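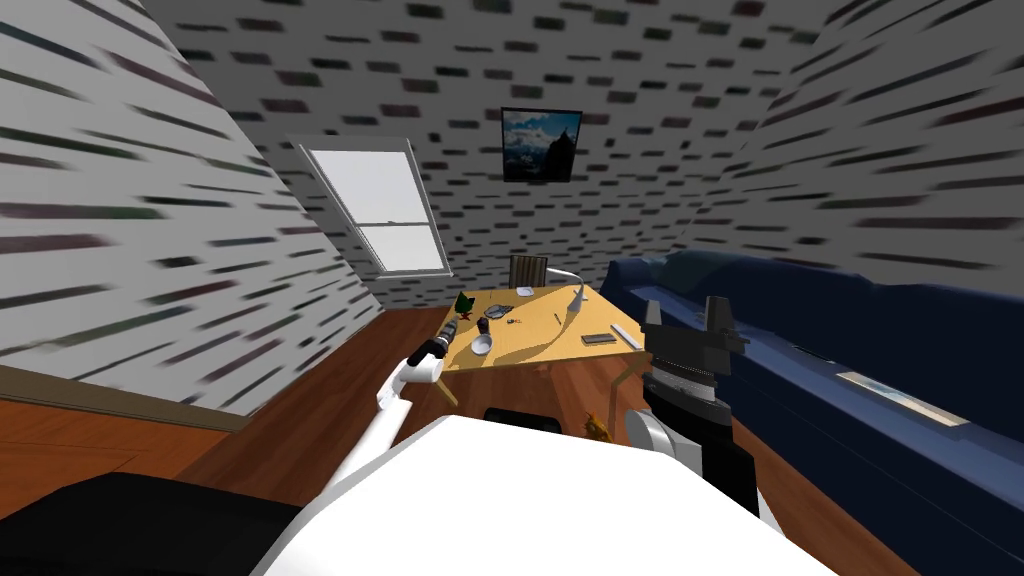 지난 글에서 다락방 장면을 Grorkside에 올리는 데까지 썼다. 이번에는 양팔 제어 쪽을 정리한다. 거의 다 플래너와 로그 이야기다.

구성은 지난번 그대로다. 장면 파일 이름은 Rurkilstead, 경로 계획은 Cuypers, 기록과 재생은 Stuvham이 맡는다. 제어 루프는 시뮬레이터와 다른 프로세스에서 돌고, 머리 시점 렌더링은 30Hz로 받는다.

## 충돌 모델부터

처음에 막힌 곳은 경사진 벽이었다. 일반적인 방 모양을 가정하고 벽을 수직 평면으로 넣어 두었더니 플래너가 팔꿈치를 벽 안쪽으로 보내는 경로를 태연하게 내놓았다. 시뮬레이터에서는 접촉이 생기고, 플래너 쪽에서는 아무 문제가 없다고 나온다. 두 쪽이 서로 다른 방을 보고 있었던 셈이다.

벽을 기울어진 박스로 다시 만들고 소파도 등받이와 좌판을 나눠서 넣었다. 통째로 박스 하나로 두면 좌판 위의 빈 공간까지 막혀서 오른팔이 갈 곳이 없어진다. 물체 메시는 볼록 분해를 그대로 쓰되, 그릇만 따로 설정했다. 볼록 껍질로 감싸면 안쪽이 메워져서 손가락을 가장자리에 걸칠 수가 없다.

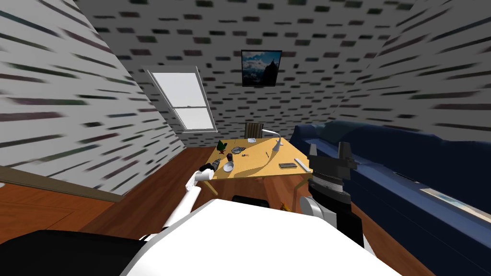

*Rurkilstead 장면, 머리 시점. 왼쪽 그리퍼가 책상 왼쪽 앞 모서리 위에 있다.*

## 왼팔과 오른팔을 나눠서 계획하기

Cuypers는 양팔을 한 번에 계획할 수 있지만 이 작업에서는 쓰지 않았다. 왼팔만 목표를 받고 오른팔은 대기 자세를 유지한다. 오른팔은 그리퍼를 위로 세운 자세로 두고, 왼팔 계획에서는 고정 장애물로 취급한다. 차원이 줄어드니 계획 시간이 짧아지고, 실패했을 때 원인을 찾기도 쉽다.

문제는 대기 중인 팔도 조금씩 움직인다는 점이었다. 중력 보상 항이 맞지 않아서 손목이 천천히 처졌고, 플래너가 알고 있는 위치와 실제 관절값이 벌어졌다. 계획을 요청할 때마다 관절 상태를 새로 읽도록 고쳤다. 원래는 시작할 때 한 번만 읽고 있었다. 내가 예전에 짠 코드다.

재시도는 4회로 제한했다. 그 안에 경로를 못 찾으면 시작 자세로 돌아가고 에피소드를 실패로 기록한다. 더 늘려 봐도 성공률은 별로 달라지지 않고 배치가 끝나는 시간만 늦어졌다.

## 로그

밤새 돌린 배치가 1736 에피소드였고 그중 464개가 실패로 남았다. 실패 로그를 Stuvham으로 열어서 정지 원인별로 묶어 보니 대부분이 접근 단계였다. 그리퍼가 책상 앞쪽 모서리를 넘어가는 구간에서 여유 거리가 너무 작게 잡혀 있었다. 접근 시작점을 조금 높이고 마지막 구간만 직선으로 내려가게 바꿨다.

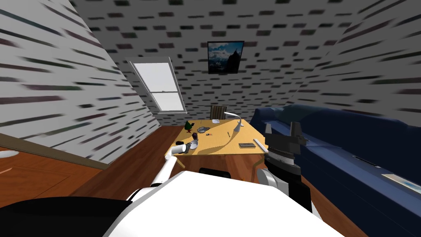
여유 거리를 물체마다 다르게 줄 수 있으면 좋겠는데, 지금 설정 파일 형식으로는 전역값 하나밖에 못 넣는다. 책상 상판에는 작은 값, 벽과 소파에는 큰 값을 쓰고 싶다. 일단 로더에 재정의 항목을 추가하는 패치를 만들어 두었고, 테스트는 아직 작성하지 않았다.

인식 쪽은 손을 거의 못 댔다. 물체 자세는 시뮬레이터 참값을 그대로 쓰고 있다. 렌더링에서 추정한 자세로 바꾸면 벽지 무늬가 신경 쓰인다. 비스듬한 벽에서는 텍스처가 길게 늘어나는데, 특징점 기반 방법에는 이런 반복 무늬가 까다롭다. 텍스처 좌표를 고칠지, 그대로 두고 버티는 방법을 쓸지는 정하지 않았다.

다음에 할 일:

- 여유 거리 재정의 패치 테스트
- 중력 보상 파라미터 다시 맞추기
- 참값 자세에 노이즈를 넣고 같은 배치 재실행
- Stuvham 재생 화면에 관절 오차 그래프 붙이기

노이즈 배치는 12월 안에 돌릴 생각이다. 설정 파일은 패치를 합친 뒤에 저장소에 올린다.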